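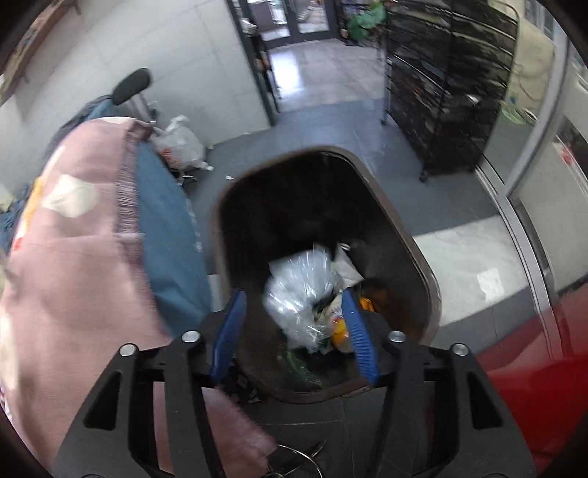
Gripper demonstrations over a bin: when to mark the release, and how to label a mixed pile

Posted in: Student Projects > Manipulation
Asked by Menerard_lab2, 25 Apr 2021

Our class project is a "tidy up" policy trained from hand-held gripper demonstrations. Each student records short episodes at home or in a shared room: pick something up, carry it to a trash bin, let go. We have 1,582 episodes so far. The picture at the top is from one of them, with the fingers over the bin opening.

Two problems.

1. The release label. Our script marks the release at the first sample where finger width starts to increase. On soft items (plastic bags, wrappers) the width changes early because the item compresses and springs back, so the label lands while the hand is still moving toward the bin. I checked 59 episodes by hand and the label was early in most of the ones with bags.

2. The contents label. We have one text field per episode for what is in the bin. With a crumpled clear bag, a white bag next to it, something orange and something green all in one pile, students write anything from "trash" to a full paragraph. The field is useless for filtering at the moment.

Recording is at 30 samples per second. Finger width comes from the tags on the fingers for some units and from an encoder for others. The policy takes one wrist view and the width. I can't change the hardware before the course ends.

What I have tried: a median filter on the width (window of 3, no real effect), and asking people to pause before opening. The pause made the policy pause as well, in places where it shouldn't.

Trurkar_K

Check whether you are zeroing the width at the start of each episode. We had the same thing and it was a calibration offset.

 Menerard_lab2: Zeroed at power-on, not per episode. I reran a batch with per-episode zeroing. The offset is gone but the early labels are still there.

 Trurkar_K: Then I don't know. Maybe a longer filter window.

Glenys Costigan

A longer window will delay every label, including the ones that are correct now, so I would leave the filter alone. The trigger is the part to change.

Use two conditions. The first is width: require it to pass a threshold above the held width and keep increasing for several consecutive samples. A bag springing back gives a small rise and then a plateau. A deliberate opening gives a steady ramp up to near full stroke. Plot a handful of each on the same axes and pick the threshold from the gap between them. Set it per unit if you have both encoder and tag measurements, as their noise is different.

The second is tool speed. At a real release the hand has usually slowed down over the target. Take the speed from your pose track and reject any candidate where it is above a limit. You don't need a full stop, so you can drop the instruction to pause. I would also discard the episodes recorded with it, or at least trim the stationary samples before training.

Once you have a candidate, search backward to the start of the ramp and put the label there. If you label at the threshold crossing you will be late by however long the ramp takes.

Run the new rule against the episodes you already checked by hand before applying it to the whole set. Report the signed error in samples, split by soft and rigid items. A mean over everything will hide the problem you are describing.

On the contents field: split it. One field for the item being released, from a fixed list (bag, wrapper, paper, peel, container, other). One field for bin state, with empty, partly filled and full as the only values. Leave the pile itself unlabeled. Students will not agree on an orange thing that might be peel or might be packaging, and your policy has no use for the answer. If you need it later, "other" plus a free note is enough to find those episodes again.

One more check on your view. The bin rim is a better cue for the policy than the contents. Filter for episodes where the rim is out of view at the label and look at those separately. In our October set that group produced most of the drops outside the bin.

 Menerard_lab2: Two-condition trigger is in. Remaining early labels are all on one unit, which has a worn tag. Fixed list goes out to the class with the next assignment.

Sterkar_Jeon

Same question here but with a suction cup. Does the width part apply to pressure?

 Glenys Costigan: Similar idea, opposite sign on some sensors. Please open a separate thread and include a plot.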